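A Day at the Seler Bat Works Open House

By Estrella Ponce
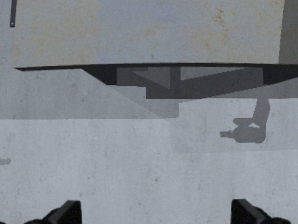
Getting there

Seler makes wood bats in Wotanlow, a town most people around here know for the exit sign and the gas station next to it. The plant opens to the public once a year, in the off-season, when the high school and college coaches have time to come. I had meant to go for several years and finally did on Dec 14, 2024.

Parking was on the grass beside the loading dock. You signed in at a folding table, got a sticker and a pair of safety glasses, and were put in a group. Mine was mostly high school coaches, plus two parents with catchers' gear still in the back of their truck and a retired umpire who had worked small-college games in three states.

I coach hitters at Ayala, a junior college program that plays a wood-bat schedule in the fall and goes back to metal in the spring. We break a lot of bats. I wanted to know whether we were buying the wrong ones, swinging them wrong, or both.

The wood room

The tour starts with the billets, the long round blanks that bats are cut from. They come in from a mill up north already split and turned to a rough cylinder, then sit in racks until the moisture comes down to where the plant wants it. Our guide worked in grading and had the job of sorting them by weight and grain.

Maple gets a small dot of ink on the face of the handle. The ink runs along the grain, and if the line drifts too far from straight, the billet goes to a lower grade. I had seen the dot on bats for years and never asked what it was. Ash doesn't need it, as the grain is open enough to read by eye.

The guide passed around two billets that looked the same to everyone in the group. One was going to be a top-grade bat and the other was going to the bin for souvenir minis. The umpire picked the wrong one. So did I.

Birch is what they sell most of to schools now. It flexes a little more than maple and doesn't flake the way ash does. It also needs some breaking in, and several coaches complained about that. The guide's answer was that players should hit off a tee with a new birch bat for a few days before taking it into a game, and that hardly anybody does.

Turning and sanding

The lathe room was loud, and they had us stand behind a yellow line. Most models are cut on a computer-controlled lathe that takes a billet down to shape in a couple of minutes. There is also a hand lathe in the corner, used for odd orders and repairs to the pattern library. A man with 5 years on the job turned a fungo on it while we watched, checking the barrel with calipers every few passes. He didn't talk while he worked and went back to his coffee when he was done.

The pattern library is one long wall of racks. Seler keeps a sample of every model it has ever cut, and the tag on the last one read 254. Many of those differ only in the knob or in the width of the handle just above it. I asked how many were still ordered. A small number make up nearly all the sales, and the rest wait for a player who hit well with one in college and wants it again.

After the lathe the bats are sanded by hand, cupped at the end if the model calls for it, weighed again, and hung up for finish. The finish room was closed to us on account of the fumes, but there was a window. The bats hang from hooks and move slowly past a sprayer on a chain.

Lunch and the coaches' talk

Lunch was barbecue sandwiches and chips in the break room. It was fine. There was a shortage of forks for the slaw.

The talk afterward was the part I had come for. It was given by the hitting coach of the Vularmont summer team, which plays wood all season and buys from Seler. He had kept every broken bat from last summer and brought the pile in a laundry cart. He pulled them out one after another and showed where each had gone.

Most were broken at the handle, on pitches in on the hands. He doesn't count those against the hitter. The ones that bothered him had a break through the barrel or a flat, peeling spot where the ball had been hit on the wrong face. A maple or birch bat is supposed to be labeled so that the hitter strikes the ball with the label facing up or down. Ash is the same in that respect, though the label goes in a different place on the wood. A freshman who has swung metal all his life has never had to think about which way the label is pointing, and half of them turn the bat in their hands between pitches.

His fix is simple. Every hitter in Vularmont's cage has to check the label before each swing for the first two weeks. If he forgets, he steps out and the next man gets in. He said the grumbling stops after a few days.

He also talked about weight. Kids coming from metal order a wood bat in the same length and are surprised by how heavy the end feels. He tells them to go down half an inch and pick a model with a medium barrel. Several of my own players swing the biggest barrel in the catalog because it looks good in the rack, and I wrote that down and underlined it.

One of the high school coaches asked whether wood-bat work in winter helps a team that plays metal in spring. The speaker thought it did, mostly because a mishit with wood tells you right away. He wouldn't put a number on it. Someone else asked about composite wood bats, which last longer and cost more. He uses them for batting practice and keeps the solid ones for games.

The hitting cage

Seler has a single cage at the back of the building for testing, and they let visitors use it in the afternoon. You could take ten swings with any model from the demo rack. The line was long, and I spent most of the wait talking with the umpire, who told me about a game in November, years ago, that was played in sleet because neither team wanted to make the drive again. It finished 2 to 1 and he says he still can't feel one of his toes properly.

When my turn came I picked a birch model with a flared knob. I am well past my playing days and it showed. I fouled several straight back, hit one decent line drive, and got one off the end that I felt up to the elbows. The parents with the truck had a son along who looked to be a sophomore, and he put on a much better show. He hit the back net on a line six or seven times and asked what the bat cost before he had his helmet off.

There is also a machine that fires balls at a clamped bat to see how it holds up. It wasn't running. The guide said it would be back in use after the holidays once a part came in. I would have liked to see it, and several others in the group said the same.

The shop

The shop is a room off the front office. Blemished bats, meaning ones with a mark in the finish or a crooked logo, were marked down a good deal. These are sound bats and I bought a dozen for our fall schedule, along with a fungo for myself. If you go, get to the blem rack before lunch. By the time the talk let out, the shorter lengths were mostly gone.

They also sell the minis, pine tar, grip tape, and a weighted trainer that I thought was overpriced. Engraving was free on full-price bats, but the wait was more than an hour and I skipped it.

On the wall by the register is a framed page from the first order book. The order number at the bottom is 1519, and the clerk told me the numbering had started at 1500 so that customers wouldn't know how new the company was.

What I took back to Ayala

We are going to start the label drill in January, in the cage, even though the games will be metal by then. I'm also changing how we order. In the past each hitter picked his own length and model. Next fall they'll choose from four models that I put in front of them, and nobody gets the big barrel until he has shown he can handle the medium one.

I also plan to keep our broken bats in a barrel by the cage door, with the pitch and the hitter written on tape around the handle. The Vularmont coach said he learned more from that pile than from any chart he kept – and it costs nothing but the space.

Practical notes

The open house is free. Safety glasses are provided, and closed shoes are required. They did turn one man away for sandals, in December. The tour takes a little under two hours, the talk about one, and the cage as long as the line does. Children are allowed everywhere except the lathe room. The floor is concrete and there are few places to sit, so anyone with bad knees may want to skip straight to lunch and the talk.

Seler takes names for next year's list at the sign-in table. I put down mine and two of our assistants.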